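Bovutbridge hall floor saved after a long wet winter

Dec 8, 2023

There was a good deal of tea drunk in Bovutbridge last week, and a good deal of cake eaten too, as the town got its hall back after the better part of a year without it. The old place on Lau Street had been shut since the creek came up through the supper room, and for a while it looked very much as if the dances, the Saturday stalls and the winter film nights might all have to find a home somewhere else for good.

Instead, the doors opened again on a warm evening with 195 people through them before the speeches had even started. The building inspector had signed off the work in November, a touch later than everyone had hoped, and the weeks after that went on painting, curtains and a very long argument about where the piano should live. (It has gone back to the left of the stage, where it always was.)

Visitors who stopped to look at the new boards in the supper room were heard swapping stories about their own floors at home, and there seems to be hardly a household along the creek that hasn't pulled up something in the past year. Planks in mixed browns and greys have been a favourite in the rebuilt houses, and people do like to talk about them.

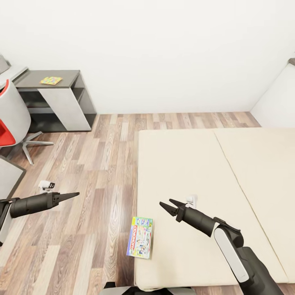
What was lost and what was kept

The main hall itself came through better than anyone dared to expect. The dance floor, laid by local families in the years after the war, had cupped badly along the northern wall, and the first quote to replace the lot was enough to make a grown person sit down. In the end only the worst of it came up. The rest was left to dry slowly with the windows open and the fans going, then sanded back and oiled by hand over 18 days.

Barry Whitlock, who has called the dances at Bovutbridge for longer than he cares to say, was there for most of those days with a thermos and an opinion. He said the sound of the room was what had worried him most. A hall floor has a bit of give in it, he said, and when the whole room is doing the Pride of Erin you can feel it come up through your shoes, and he had lain awake wondering if they'd get that back.

They have, or near enough. The first bracket of the night went off without a hitch, and by the second there were children sliding in their socks along the side wall, much as their grandparents used to.

The supper room was another story. Everything below the level of the servery had to go, including the old cupboards and most of the floor, and matching new timber to old took some doing. The colour was settled after samples had been carried in and out of the sunlight for most of an afternoon. Pale boards won the day in the end, the kind with plenty of wavy grain and the odd darker plank thrown in.

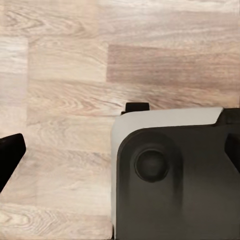 Money came in from all directions. The raffle, the two trivia nights and the sale of donated quilts were all well supported, and neighbours from as far off as Fluvenberg drove over with trailers, shovels and more scones than could be eaten in a sitting. There were 653 tickets sold in the raffle alone, which is more than there are people in the town. First prize, a weekend away in Drelier, was won by a family who had lost their own kitchen in the flood and who got the loudest cheer of the night.

Beds were on plenty of minds as well. During the worst week, 13 households slept elsewhere, many of them in spare rooms and on borrowed mattresses up the hill, and the evening was partly a thank you to everyone who had made up a bed for a neighbour without being asked. A plain room with a single bed and a clean white wall can feel like a palace when your own place is full of mud, and more than one speaker had to stop for a moment when they got to that part.

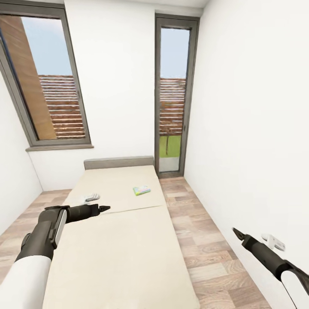 Nayara Damasceno told the crowd she had turned up at a stranger's door with two kids and a wet dog, and that she now had dinner at that same house every fortnight. She said she hoped the hall would be kept open in the next big rain, so there was somewhere dry and bright for people to go while they worked out what to do.

That idea got a warm round of applause, and it will be talked over in the new year. In the meantime the regular dance returns on the second Saturday of the month, with supper at nine. Bring a plate if you can, and flat shoes for the new oil, please.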